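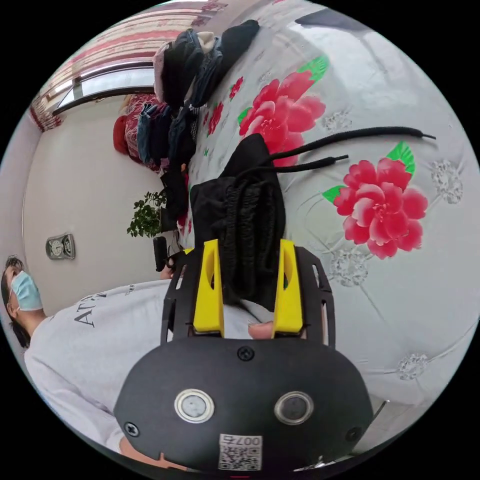 Padilla Players is the student theater group at Padilla College of Nursing, and we are suspicious of any group that calls itself a family. We put on one show a year, in May, and we rehearse after clinicals, when people are tired and say what they think of the script. Costumes are whatever students own. Black pants with an elastic waistband have done more for our productions than any rented gown, whatever the rental catalogs claim.

Analyn Policarpio directs. Aurel Sârbu runs the band and doubts most of the key changes. Last year's show, Midero, had a cast of 19 and ran 2 hours, which was too long — we have heard the complaints and agree with them.

Will being in a musical make you a better nurse? We've seen that promised on other groups' pages and have yet to see any proof. It will take up your evenings. The hall seats 88, and we don't always fill it.

Auditions are open to all years, dental hygiene included. Bring one song and skip the speech about your passion for the stage.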